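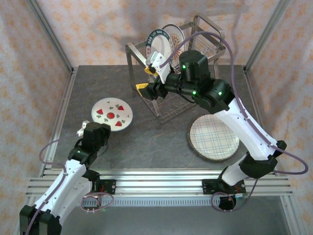
Nine months with a frozen shoulder

Jun 1, 2021

A few people have asked how the shoulder is doing, and I keep giving the short answer, so I am writing down the long one. I am not a medical person. This is what happened to one left shoulder, and yours may go differently.

It started in August. I reached into the back seat for a bag while I was parked and felt a sharp catch at the front of the joint. I thought I had pulled something. I took ibuprofen for a week, it eased off, and then it got slowly worse again. By the end of the month I could not sleep on that side. A few weeks later I could not fasten a bra behind my back or get my wallet out of my left back pocket, and I had started putting my left arm into every sleeve first without noticing I was doing it.

My regular doctor moved the arm in different directions, then had me move it myself. Both ways it stopped at the same place. She said that was the thing she was looking for. With a torn tendon, somebody else can often lift the arm farther than you can. With a frozen shoulder, the joint is stuck no matter who does the lifting. She sent me for an X-ray to rule out arthritis, which came back clean, and a blood test for diabetes and thyroid, which also came back clean. The name on the paperwork was adhesive capsulitis.

She told me three things I wrote on the back of the parking stub. It usually gets better by itself. It can take one to three years. Pushing hard through pain in the early part tends to make it angrier.

The shot

She offered a steroid injection that day and I said no. I had heard they hurt. I went home and had six more weeks of bad nights, and then I called back and said yes.

It did hurt, for less than a minute. The next day was worse than usual and I regretted it. On the third day I slept five hours in a row. It did nothing for how far the arm would go, but it took the night pain down to where I could live with it, and I wish I had taken it the first time she asked. I had one and only one. She would have done a second but I never needed to ask.

Finding somebody to work on it

The doctor's office gave me a printed list of physical therapists. Two were not taking new patients and one was across the river. The fourth was a small practice in Flatwood, over the hardware store on Tzanetos Street, run by Savvas Papadakis. The stairs are steep and there is a railing on the left side only, a funny choice for a place that sees so many shoulders and knees. Going up I held on with my bad arm, and that turned into a way of measuring things. In the fall my hand was at hip height. Now I can reach well up the rail.

The first visit was an hour, mostly measuring. He used a plastic thing like a big protractor and wrote down angles. Lifting out to the side I could get to a little below shoulder height. Turning the forearm outward with my elbow at my ribs, I got 17 degrees. On the right side I have more than 60. He said outward rotation is the first to go and the last to come back, and so far he has been right.

He did not do much to the joint for the first month. He worked on the muscles around the shoulder blade and the neck, which had been doing all the work and were like rope. He put heat on it. He moved the arm around gently inside the range I already had and stopped well before the end of it. I will admit that I sat in the car after the second visit wondering what I was paying for.

What I did at home

This is the part people want, so I will be specific. He gave me four exercises to begin with.

The pendulum. Lean forward with the good hand on a table, let the bad arm hang, and shift your weight so that the arm swings in small circles. The arm is supposed to be dead weight. It took me two weeks to stop helping it.

The table slide. Sit at a table with your forearm on a folded towel and slide it forward by leaning your chest down. Hold for a slow breath, come back.

The stick. Lie on your back holding a broom handle in both hands, elbows tucked in, and use the good arm to push the bad hand outward. I used a piece of closet rod cut to length. This is the one I dreaded and the one that made the most difference.

The wall walk. Face the wall, walk your fingers up, stop when it pulls, walk them down again. Don't let the arm drop at the top. I did that once.

Ten of each, three times a day, every day. I did the morning set in the shower or just after, with the joint warm. The midday one I missed a lot when I was working. The evening one I did in front of the news.

I put a pencil mark on the hall door frame where my fingertips got to on the wall walk. Some weeks there was no change at all, and in the second month the mark went down. Savvas said to mark it on the first of the month and leave it alone otherwise, and that was better for my mood.

Later on he added a pulley that hangs over a door, and a stretch with a towel behind the back like you are drying off. The towel one is still hard.

Things I bought

I bought too many things. In order:

A Dolix heat wrap that goes over the shoulder and buckles under the other arm. Good. I still use it in the evening before the stick. The buckle digs in if you are wearing a thin shirt, so wear a thick one.

A tub of Rustusora balm, which my sister-in-law swears by for her knees. It smells like a cough drop and feels warm for a while. I don't think anything you rub on the skin gets down to the joint capsule, but I liked having it on at bedtime. It stained a pillowcase.

A door pulley, 29 dollars. Two handles and a rope. You could make one, but I didn't.

A wedge pillow. Sent back. What worked for sleeping was an ordinary pillow under the bad arm while lying on my back, so that the elbow did not sink behind me. When I slept on my good side I hugged a second pillow to hold the arm up. My doctor's nurse told me that one for free.

A magnetic bracelet. I have nothing to say about it. I was tired and it was two in the morning.

What it cost

Insurance covered the doctor, the X-ray, and the shot apart from the copay. It covered twelve therapy visits and then wanted a letter. The letter got me six more. After those ran out I paid for the visits myself, spaced out to one every three weeks, and that has come to 526 dollars so far. I don't grudge it, but I would have liked to know in the fall that there was a limit. If you are starting this, call the insurance company first and ask how many visits you get per year and whether the count resets in January. Mine did reset, and I could have planned around it. I used four of my twelve in one stretch in the fall when the joint was too sore for anybody to do much with it.

Other things I was offered

There is a procedure where they put you under and move the arm for you, and another where they go in with a scope and release the capsule. The orthopedic surgeon I saw in the winter explained both and said he would wait. He also mentioned one where they fill the joint with fluid to stretch it. I asked Savvas about all three and he said he has seen people do well with each of them and people do well with none of them. I decided to wait. If it had stalled completely I think I would have gone for the scope.

A friend wanted me to try a chiropractor. I asked the doctor, and she said she did not want anybody doing anything sudden to it, so I left that alone.

Where it is now

Lifting in front, nearly normal. Out to the side, good enough to get a mixing bowl off the second shelf, not the top one. Outward rotation is 45 degrees as of the last visit. Behind the back, I can reach my belt and a little above. I can wash my hair with two hands. I can drive without thinking about it, though I still take tickets from parking machines by opening the door and leaning out.

The pain is mostly gone. What is left is a tight ache at the end of the range, and a sharp one if I grab for something falling. I dropped a jar of pickles in the spring and let it go, on purpose, and was quite pleased with myself.

The arm is weak. I lost muscle on that side and you can see it in a tank top. We have started on rubber bands, the yellow one, the lightest. I am supposed to do it every other day and I am doing it maybe twice a week.

One more warning. The doctor told me that some people get it in the other shoulder within a few years. My right one clicks now and then and each time I stop and check how far it turns. So far it turns fine.

I wrote down every exercise session in a pocket notebook until I hit 300, and then I quit keeping track. If you want the sheet with the drawings that Savvas gave me, leave a comment and I will scan it. My next visit is in three weeks and I will update the angles at the bottom of this post when I have them.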